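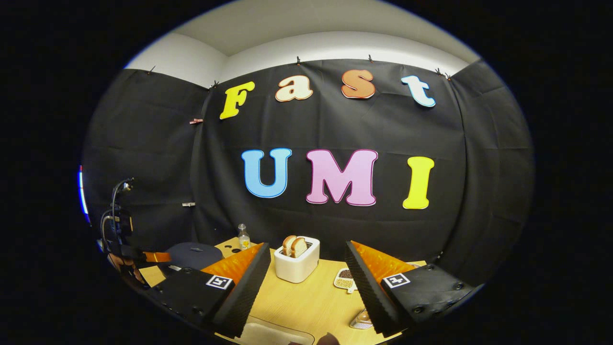 Orkano Blackout Curtain Panel: Review

Rated 3 out of 5

I bought two Orkano panels in April to close off the end of a narrow room used for tabletop photography. The requirement was simple: a black backdrop that absorbs stray light and can be taken down for washing.

Fabric

The cloth is a tight polyester weave with a matte face and a slightly shiny reverse. Stated weight is 354 grams per square meter. My kitchen scale and a tape measure put it close enough to that figure. Held up to a desk lamp, the panel passes no light through the weave, but the needle holes along the side seams do show as a line of pinpoints.

Hanging

No rod is supplied. The top hem is a flat double fold, too narrow for most poles, so clips are the practical choice. Orkano recommends one every 16 inches. At that spacing the edge sags between supports, and I ended up closer than that. The Ledham spring clips I already owned grip the hem well. The Wogan ones are cheaper and slide under load.

Attaching things to it

Light foam or felt lettering stays up with double-sided tape for a few weeks. Pins work better – the weave closes again after they come out, with no visible mark on the matte side.

Care

Machine wash cold, hang to dry. After three washes the width was unchanged and the length had shrunk by half an inch. Creases from the packaging took a steamer to remove. Lint is a constant problem.

Compared with the Breker

The Breker panel I used before is thinner and has metal eyelets, which makes it faster to hang. It also lets daylight through. For a window I would still take the Breker at 90 percent of the price. For a backdrop, the Orkano is darker and hangs flatter.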